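Remzi Işık had played the late set at Gündoğdu for so many years that the bar staff had stopped asking what he wanted and simply put a glass of tea beside the left turntable at ten to midnight, two sugars, with the spoon still in it.

It was a narrow club at the bottom of a narrow street, and in January the cold came down the steps with every customer, so that the first dozen people always danced in their coats. Remzi liked them best of all, those early ones. He played them slow, warm things, the records his aunt would have hummed along to if she had ever been let near a bass speaker, and he watched their shoulders come down.
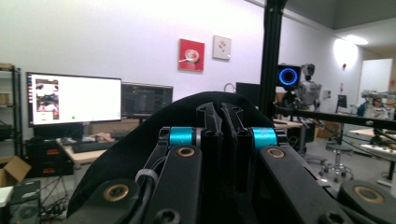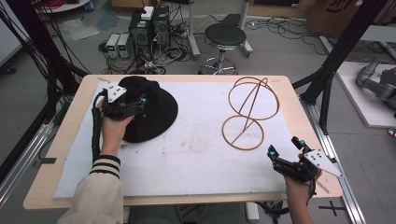 That night the girl was there again, the one with the rucksack who stood by the pillar and never danced. She waited until he had a long record on (he had one of 12 minutes, kept for exactly this sort of thing, or for the lavatory) and then she came up and held out a memory stick on the flat of her hand, as you might offer sugar to a horse.

"It's only one track," she said. "I made it at my gran's. My name's Beril. Beril Ertürk. You don't have to."

Well, he had been handed a great many tracks in his life, and most of them had gone into the biscuit tin at home with the best of intentions. But his tea was still hot and the long record had a good while to run, so he put on his headphones and listened, with one hand over his eyes.

There was a kettle in it. Somewhere under the drums, very faint, a kettle was coming to the boil, and an old woman was calling up the stairs that supper was ready.

He drank some of his tea. Then he brought the fader across, a hair at a time, and by the pillar Beril put down her rucksack.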